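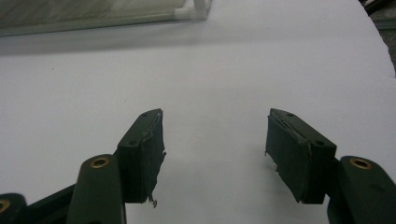 Hands on the Tool: The Pludia Grip Kit Under Review

Published Jan 10, 2020

Collecting demonstrations by hand has become a practical alternative to steering a robot arm from a remote station. The operator holds a gripper, carries out a task, and the recording is later used to train a controller. The Pludia Grip Kit, sold through Cattaneo, is a packaged version of this method. We had one on the bench at our Erdale workshop from September onward.

The kit consists of the hand tool, a camera mount, a charging base, a pouch of spare pads and a license for Dasau, the software that stores and sorts the recordings. Assembly took 27 minutes with the tools supplied. The printed manual covers the mechanical work well and the software setup poorly.

Mechanically the design is plain. Each finger is a dark green linkage with brass bushings at the pivots, carrying a rectangular pad block. The two blocks face each other and open to a wide gap, enough for most kitchen and stockroom items we tried. Travel was smooth at delivery. We measured no side play that would matter in ordinary handling, although a fine object such as a sewing needle remains difficult to pick up from a flat surface.

The pads are the weak point. The covering on the inner faces grips plastic and coated cardboard firmly, but it frays at the edges. On the left pad the material is peeling along one side, and a curled strand hangs from the bottom corner. The right pad shows a smaller frayed patch with pale fibers. Neither fault caused a dropped object in our trials. A loose strand does appear in the recordings, however, and buyers who plan long sessions should treat the pads as a consumable. The blocks have small screw holes in their top faces, which we left unused. A new covering is glued on and needs to cure overnight.

We ran 92 recorded tasks, mostly moving small goods between a table and a clear plastic container. Dasau rejected two recordings for lost tracking, both made while the operator turned quickly at the end of the table. A matte white work surface gave usable results, but tracking improved when we added printed markers near the corners. Cattaneo now lists a marker sheet as an extra; it should be in the box.

Comfort is acceptable. The trigger spring is stiff, and our operators asked for a break after about 17 minutes of continuous work. There is no left-handed version.

Support requests went to Cattaneo by email and were answered the following day. The replacement trigger spring we asked about, a softer grade, is listed in the parts catalog but was out of stock when this review closed.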